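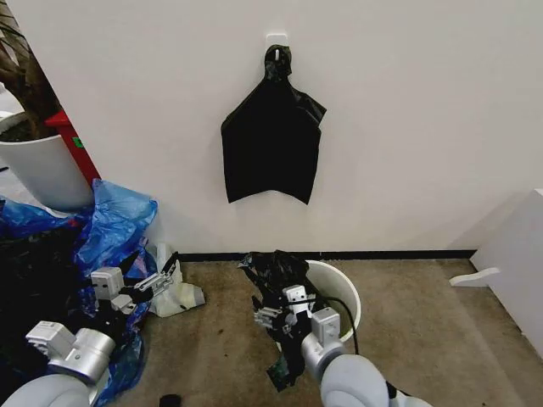
A black bag hanging from an adhesive hook on the wall.

Briltdale youth science and engineering programme opens for autumn registration

1st September

Registration opens today for the autumn season of youth science and engineering classes at the Briltdale Learning Centre. The programme is run by the education charity Gasitia and is open to children and young people from school year 3 to school year 11. Classes begin later in September and run after school and at weekends until the end of term.

Last year the programme filled 2,236 class places across all age groups. Many families booked more than one class, and several of the engineering courses had waiting lists from the first week. Gasitia has changed the timetable this autumn so that the courses with the longest lists run twice, once after school and once at the weekend.

The main addition is a strand of nine new classes in materials and structures. Pupils will look at how everyday things are made, why they bend, stretch or break, and how engineers choose one material over another. The strand has been written by Hala Amrani, head of youth programmes at Gasitia, with the centre's own tutors.

"Parents kept telling us that their children liked the bridge-building weeks best, and wanted to know what came next," said Hala Amrani. "We had a good structures course for the younger ones and a good chemistry course for the older ones, and very little joining them up. The new classes fill that gap. A child can start with paper beams in year 3 and still have something new to do in year 9."

Classes for younger pupils

Pupils in years 3 to 6 can choose from Paper Towers, Bridges and Beams, Stretch and Snap, and Kitchen Chemistry. Each meets once a week after school. Groups are kept small and every group has a tutor and an assistant.

Paper Towers and Bridges and Beams use card, string, straws and glue. Pupils build to a set brief, load their model until it fails, then draw what happened and try again. Stretch and Snap is new. It compares rubber bands, thread, plastic film and fabric, and introduces simple graphs. Kitchen Chemistry returns with a new set of experiments on mixtures, crystals and acids found in food. Children with food allergies can take part, but the centre must be told when the booking is made.

No earlier experience is needed for any class in this age group. Pupils who took Bridges and Beams last year may book it again, as the briefs have been rewritten.

Classes for older pupils

Pupils in years 7 to 11 can choose from Materials Lab, Small Machines, Water and Filters, Introduction to Circuits, and Design a Product. Materials Lab and Design a Product are part of the new strand.

Materials Lab covers metals, ceramics and plastics. Pupils will cast small shapes in plaster, test the hardness of different samples and write up their results in a lab book that they keep. Safety glasses and gloves are provided. Long hair must be tied back, and open-toed shoes are not allowed in the lab.

Design a Product runs over the whole term. Pupils work in pairs to take one idea from a sketch to a working model, and they present it to families at an open evening in the last week. The course is taught by Naima Slaoui, who joined Gasitia this year after working as a product engineer.

"I want them to get used to changing their minds," said Naima Slaoui. "The first drawing is usually too complicated. They make a rough version in card, it doesn't fit together, and they go back to the drawing. By the middle of term most pairs have thrown out half of what they started with, and the model is much better for it."

Introduction to Circuits and Small Machines are suitable for beginners. Water and Filters is best suited to pupils in year 8 and above, as it includes some calculation. Any pupil who is unsure which class to pick can speak to a tutor at the registration desk.

Two places per family at the reduced rate

Gasitia is again offering a reduced rate for families who receive free school meals or who hold a centre support card. Each family can book 2 places at the reduced rate this autumn. Further places are charged at the full price. The reduced rate applies to all classes, including those in the new strand, and the materials charge is waived.

The reduced places are supported by Vikent, a packaging manufacturer based in Briltdale, which is also giving offcuts of board and film for use in class. Two of the company's engineers will visit the Design a Product group during the term to talk about their work and look at the pupils' drawings.

Funding for tools and lab books has come from the Iyer Fund, which supports science teaching outside school hours. The fund's grant covers the autumn season, and Gasitia will apply again for the spring.

How to register

Families can register in person at the front desk of the Briltdale Learning Centre, by telephone, or through the programme page on the Gasitia website. The desk is open during normal centre hours. Staff can take bookings for more than one child at a time, but a separate health and contact form is needed for each.

Places are given in the order that completed forms arrive. A booking is confirmed once the form and payment have both been received. Where a class is full, families may join the waiting list at no charge — the centre will telephone if a place comes up and will hold it until the end of the following day.

A class may be cancelled if too few pupils have booked. In that case families will be offered a transfer or a full refund. Families who withdraw a child before the first session will have their payment returned, less the cost of any materials already ordered. Refunds are not normally given after the second session, except for illness.

What to bring

Pupils should wear clothes that can get dirty and bring a pencil, a drink and a snack. All other tools and materials are supplied. Models may be taken home at the end of each course, though larger ones may need to be collected by car. Work left at the centre after the end of term will be recycled.

Pupils in years 3 to 6 must be signed in and out by an adult named on the form. Older pupils may leave on their own with written permission.

Access and support

The classrooms and the lab are on the ground floor and have step-free access. Height-adjustable benches are available in both. Gasitia asks families to mention any access, learning or medical needs on the form so that tutors can plan ahead, and an assistant can be arranged where a pupil needs one. Printed copies of the autumn class list can be collected from the front desk, with large-print copies on request.

About Gasitia

Gasitia is an education charity that runs science, engineering and craft classes for children and young people in Briltdale and nearby towns. Its tutors include teachers, technicians and working engineers. It also runs holiday courses and lends class kits to local schools.

Media enquiries

For interviews with Hala Amrani or Naima Slaoui, or to arrange a visit to a class, please contact the Gasitia press desk at the Briltdale Learning Centre. Visits by photographers must be agreed in advance, and parental consent is required before any pupil is photographed or filmed.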